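Baseball cap

From the Wesberg Clothing Encyclopedia, an open reference written by its readers

A baseball cap is a soft, rounded hat with a stiff brim sticking out in front. I've been wearing one most of my life and writing this entry has been a pleasure, though I had to cut it down a lot (the first draft had 16 sections and I was only up to eyelets).

Parts

The rounded part is called the crown. On most caps it's sewn from six triangular pieces, known as panels or gores, that meet at the top under a small covered button. Five-panel caps have one wide piece across the forehead, so there's no seam running through the middle, and that makes them a favorite for printed designs. The little stitched holes are eyelets, and they let some air in. Inside you'll find the sweatband, plus strips of tape covering the seams.

The brim also goes by bill, visor or peak, depending on who you ask. My family says bill. Older brims were stiffened with cardboard, which is why a vintage cap should never go anywhere near a washing machine — I ruined a lovely wool one that way. Newer ones mostly have plastic inside.

Closures

Fitted caps have a closed back and come in set sizes. Everything else adjusts somehow: a plastic snap strip, a hook-and-loop tab, or a strap with a buckle or slider. Stretch-fit caps have elastic in the band and usually come in two or three sizes. I like a cloth strap best, since the plastic snaps leave dents in my forehead if I wear the thing backward.

History

Early ball clubs in the 1800s wore all sorts of headgear, straw hats included. A wool cap with a short brim and a button on top caught on in Brooklyn around 1860, and you can see the family likeness right away. Brims got longer and crowns got taller over the next century. Foam-front caps with mesh backs came along later as giveaways from feed and farm supply companies, and that's how they picked up the name trucker hat.

Care

Wash by hand in cool water with a bit of mild soap, and scrub the sweatband with an old toothbrush. Let it dry over a bowl or a rolled towel. Please don't use the dishwasher! I know people swear by it, but the heat can warp the brim and fade the cloth.

Storage and display

Stacking caps one inside another saves room and is fine for structured crowns, although the ones at the bottom tend to get forgotten. I keep 13 of mine on wall pegs and the rest in a drawer. Stores often use spinning wire racks with arms on more than one level, and those work at home too if you have the table space.

See also: Bucket hat, Flat cap, Sun visor

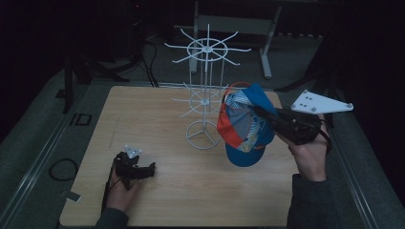

A multicolored cap with a blue brim, beside a white wire hat rack.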